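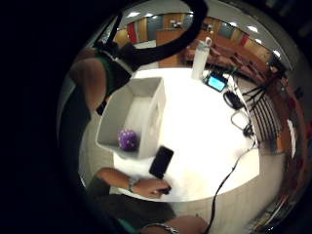

[Plillar-list] Re: Demonstration work for the packing cells, what changed for you?
From: Gediminas Venckus
To: Plillar-list
Date: Thursday, December 22, 2022

Dear Marlene, dear all,

thank you for the questions. I wanted to answer last week already, but we had the end-of-year returns and I was on the floor every day. Please excuse if my answer is long. I write it in the order of your mail and leave your text standing between.

Marlene Oltmanns wrote:
> Hello everybody,
>
> our management has told us that we will get two packing cells of
> the Satura type next year, and that before this a group of our own
> people will "demonstrate" the packing by hand for some months. They
> want eight persons from the returns department. There is no paper
> about it yet, only a slide.
>
> I know that Clamcombe has done this already. Could somebody from
> there tell me:
>
> 1. What do the people do all day when they demonstrate?
> 2. How were they selected, and what are they paid?
> 3. Who owns the recordings, and can the boss see how fast I am?
> 4. What happened with the normal packing jobs afterwards?
>
> My colleagues are partly curious and partly afraid. One of them
> asked me if he is training his own replacement and I had no good
> answer. I would like to have one before January.
>
> Marlene Oltmanns
> Ostermann, returns department

To 1, what they do all day.

It is small work at a table. You take a thing, you put it in a container, you take it out again, and then the next thing. The engineers call one such piece an episode. We have two ways of doing it. In the first way you hold a gripper tool in your hand, with a camera on it, and you do the task with the gripper as if it was your fingers. In the second way you wear a glove with sensors and work with your own hand, and a fixed camera records you from the side. The gripper is slower to learn. Most of our people prefer the glove on the first day and the gripper after two weeks, when the wrist has understood it.

The objects come from the real returns as far as possible: telephones, chargers with their cables, bottles, toys. Soft and spiky things are wanted very much, as the cell has more problems with them than with a box. Cables are the worst. A human hand folds a cable without thinking, and then the engineer asks you to do it again and to think about it, and suddenly you cannot do it anymore. I saw this with people who have packed for fifteen years.

We recorded from May until the autumn. In total we have 3764 episodes, and 657 of them were thrown away, mostly in the first weeks. The reasons are boring: the object was out of view, the glove had lost its calibration, somebody had said "wait, wait" and started in the middle. I write the number here so that your people do not take it personally when theirs are thrown away also. In our house there was some bad feeling about it in the beginning. Reinhold Hamann, who led the recording, then stopped putting names next to the rejected ones on the daily sheet, and after this it was quiet.
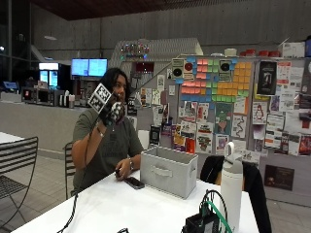 Glove work at the white table. The square board with the code pattern sits on the back of the right hand.

About the body. Everybody thinks that this is light work, and compared with the conveyor it is. But you sit, and the arm with the glove is up more than you expect. The cable goes along the forearm and you begin to hold the arm in a certain way so it does not pull. After the first month two colleagues had pain in the shoulder. We agreed then on 40 minutes of recording and 20 minutes of something else, and the something else must be standing or walking. Please put this in your paper from the start. It was much harder to get it later, when the plan of episodes was already calculated without breaks.

Also take care about the room. Our people asked to be in a normal room with a kitchen corner and other colleagues passing, and they did not want the closed test room in the cellar which was first offered. This was a good decision. The disadvantage is that colleagues come by and look, and some make jokes about the glove. You get used to it.

To 2, selection and pay.

In our case it was open to everybody in returns, and each person could go back to the old place with one week notice, without giving a reason. Three went back. I find this point more important than the money. Nobody should be in this group who feels sent there.

For the money we made a mistake. We had agreed a flat supplement, and we forgot that the people lose the bonus for late shift when they record only in the day. For some the result was almost zero, for one woman it was minus. It was corrected after seven weeks, also for the time before, but you can imagine the mood. Calculate it for every person with the real payslip in front of you.

There was a plan from the supplier to pay per accepted episode. Please say no to it. With this, people would choose the easy objects, and two persons at one table would start to look at each other's list.

To 3, recordings.

This took us the longest. Ludger Rothe has written our agreement and I am sure he will send it to you when you ask, he reads this list. The main points, in my words:

The recordings may be used for training the cell and for nothing else. No comparison between persons, no speed per person, no use in a personal talk with the supervisor.

Faces and rooms. The camera on the gripper has a very wide view, and you see much more with it than the table. You see an arm, clothes, the ceiling, whatever hangs on the wall behind. The fixed camera sees the person from the front of the table, and the face can be in it. People should know this before they sit down, and they should see one sample of each kind with their own eyes. We showed it on a big screen on the first day and it helped more than the written information.

Private things on the table. It happens that somebody puts her own bottle or her own telephone there, and then it is in the recording. We have no rule against it. But a telephone with the display on, with a message from the family, was a reason to delete once. Now we say display off, and that is enough.

Deleting. Every person can ask for the deletion of their own episodes during four weeks, without a reason. After this they go into the training and it becomes technically complicated. I would try to get eight weeks. We did not manage.

What we did not solve: the supplier wants to keep the recordings for other customers also. In our contract it is written that they need a new agreement for this. They have asked already once. I suppose they will ask again.

To 4, the jobs.

Here I must be careful, for it is still moving. We have one cell in operation, for one shift. It takes the simple returns, with one object and a standard box. On a good day it does the 1552 pieces that were promised for one shift, but good days are maybe half of the days. On the others it stops for a cable or for a bag, and somebody stands beside it and helps.

Nobody has been dismissed. This is guaranteed in writing until the end of 2024. But four places were not filled again when people left, and I count this as a change, even when management says there was no reduction. The people who remain at the tables get all the difficult returns. Earlier you had a simple one, then a hard one, then three simple ones, and in the simple ones your head could rest. Now every piece is a hard one. The target per hour stayed the same for nine weeks until we could prove that it does not fit. If you take only one thing from my mail to your negotiation, then please this: the target must go down on the same day when the cell starts.

New work came too. Jannik Albers was a packer until spring and is now responsible for the cell in the early shift. He clears the stops, he writes down which object has caused it, and he decides with the engineers what will be recorded next. He is in a higher pay group since October. He is content with it, I think. But it is one place per shift, and he got it partly for the reason that he speaks good English with the supplier. For the others we asked for a course during working time. It is promised for the new year.

Now to the question of your colleague, if he trains his own replacement. I was asked the same and I also did not have a good answer. What I say today is: yes, for the simple part of the work. I prefer to say it like this, as people notice very well when you go around it. After it we can speak about what he gets in return, and for how long it is guaranteed, and this conversation is better before the first recording than after. In May we had something to offer which the company needed. They wanted 2000 episodes before the summer holidays, and they could not get them without us. When the recordings are finished you have less in your hand.

One more practical thing. Ask for a person on the supplier side who comes to the table in the first two weeks, every day. We had only a telephone number in the beginning, and with a glove on you do not like to telephone.

You can visit us in Clamcombe, it is no problem. Best would be the second half of January, when it is calmer, and best in the early shift so you meet Jannik and see the cell running, or standing. Bring two or three of the eight persons with you when they are already known. They will ask other things than you and me.

I am on holiday from tomorrow and read mail again after New Year. For the text of the agreement please write to Ludger directly.

With kind regards and good holidays to all,
Gediminas

--
Gediminas Venckus
Employee representative, returns and packing
Clamcombe site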